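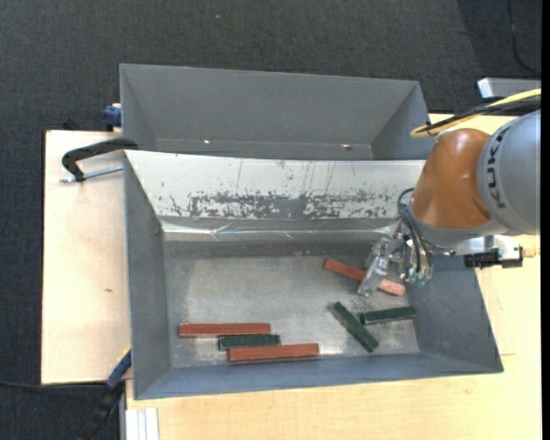

Figure 4.1 Rectangular blocks in a grey metal bin, with a second bin behind.

Chapter 4
Storage and Stock Control

4.1 Introduction

Every business that makes or sells goods must hold some of them for a time. Materials wait to be used, part-finished work waits for the next stage, and finished goods wait for a buyer. Together these are known as stock. Chapter 3 dealt with the purchase of materials and the choice of supplier. The present chapter follows those materials through the door and considers how they are received, where they are kept, how they are recorded and when they should be ordered again.

Stock is an asset and appears as such on the balance sheet. It also costs money to keep. Space must be rented, heated and insured, and goods may be damaged, stolen or overtaken by a newer model while they stand on the shelf. Money spent on stock cannot be used elsewhere until the goods are sold. A firm that holds too little, on the other hand, may have to stop work or turn customers away. Much of stock control consists of finding an acceptable position between these two dangers.

4.2 Terms used in this chapter

A stock line is a single kind of item, held under its own code. Two sizes of the same bolt are two stock lines. A location is the marked place at which a line is kept, whether a shelf, a bay or a bin. Lead time is the period between placing an order and having the goods ready for use; it includes the time taken to check and put away a delivery, which students often leave out of their calculations. Buffer stock is the quantity held against late deliveries or a sudden rise in demand.

The word bin is used in the trade both for an open container and for the smallest numbered location in a store. Where the difference matters, the text will make clear which is meant.

4.3 The Motgate store

The main case study concerns Cirby, a maker of door and window fittings, and its store at Motgate. The store carries 2,706 stock lines. Most of its castings come from one supplier, Simões, with a lead time of 2 weeks. Packaging is bought from Prilis and is delivered on request.

Until recently the Motgate store used fixed locations, in which each line has its own place and that place is kept for it even when stock has run out. Staff learned the layout quickly and could find common items without a list. As the range grew, however, a large part of the shelving stood empty while new deliveries were left in the aisles. Cirby then moved to a mixed system. Fast-moving lines kept their fixed places near the issue counter, and all other lines were put away wherever space allowed, with the location entered in the stock record at the time.

The change made better use of the building but placed a heavier burden on the record. Under a fixed system, a missing entry is an inconvenience. Under the new one, goods put away without an entry may be lost until the next full count. Section 4.6 returns to this problem and sets out the checks that Cirby adopted.

4.4 Receiving goods

The work of a store begins at the receiving bay. Each delivery should be compared with both the delivery note and the original order, as the two do not always agree.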